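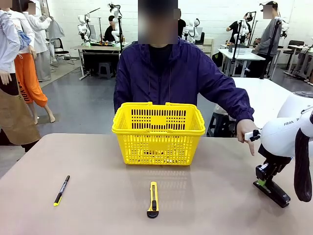
*A yellow shopping basket, the cheapest piece of equipment in the grocery business.*

The grocery store used to be a place where you picked things up and paid for them. At the Tondine on Vinard Street it is now, according to a sign by the door, "a place to discover." I went in on a Thursday for eggs and discovered that they had been moved.

They had gone to the far back corner, past the candles. A clerk told me they had been by the milk until July. She didn't know why they'd moved. The chain's press office did, or said it did. The new layout "follows the natural path of the shopper," a spokesman wrote to me, and was built on a study of how people walk.

I asked to see the study. I was sent a two-page summary with a drawing of an arrow.

Store design has always had its lore, and much of it gets passed around as fact. Shoppers drift to the right. Slow music makes them linger. The smell of bread opens wallets, and a bigger cart gets a bigger load. Some of these claims may well be true in some stores, some of the time. But ask where any one of them comes from and you tend to get a consultant, who got it from another consultant, who heard it at a conference in a hotel ballroom.

Dario Bellini gave those ballroom talks for 7 years. He worked for Effiong, a firm that redesigns supermarkets for mid-sized chains, and left to run a hardware store in Rostham with his sister-in-law. The hardware store has five aisles. The nails are where they were when he bought it.

"We had a slide that said sales went up 30 percent after a reset," he told me, leaning on the paint counter. "Which they did, at one store, over one month. The store across the road had closed that spring. I must have shown that slide a hundred times before somebody in the audience asked, and she was a student."

What did he tell her?

"I said it was a great question."

Bellini doesn't think his old trade is a fraud, and I came away less sure than he was. He believes wide aisles are good and that bad lighting kills a produce section. He also believes in putting baskets in the middle of the store, because people who came in for one thing end up with their arms full and stop buying. That last one at least makes sense to anyone who has tried to carry a melon and a jar of pickles at the same time. It also costs next to nothing, and he says that made it a hard sell. A chain that has paid for a redesign wants to see a redesign.

And so the eggs move. The Rostham Tondine has been through three layouts in the time I've lived near it. First came the "market hall," with fake awnings over the cheese. Then the awnings came down and everything was gray. The present version has curved shelves, so that you can't see to the end of an aisle. The company calls this "gentle reveal." My neighbor, who is 53 and has a bad hip, calls it something else, and now drives to the discount place by the highway where the cans are still in their boxes.

The discount place is worth a thought. It has long straight aisles and no music. The floor is concrete. Whatever science says about bread smells and right turns, this store ignores all of it, and on the evening I visited there were 39 cars in the lot and a line at every open register. Maybe it would do even better with a gentle reveal. I'd like to see somebody try it there and publish the numbers, good or bad.

The spokesman for Tondine did send numbers in the end. Customers in the new layout spend "significantly more time in store," he wrote. I don't doubt it. I spent a good deal more time in the store myself, most of it looking for eggs, and I would guess I showed up in somebody's chart as an engaged shopper. When I asked whether people were also spending more money, he said the company doesn't break that out by location.

I asked whether the eggs might go back. He said the layout was under constant review.

Bellini laughed at that one. Review is billed by the hour, he said, or it was in his day. Then a man came in wanting a hinge to match one he'd brought in a sandwich bag, and Bellini walked him to aisle four.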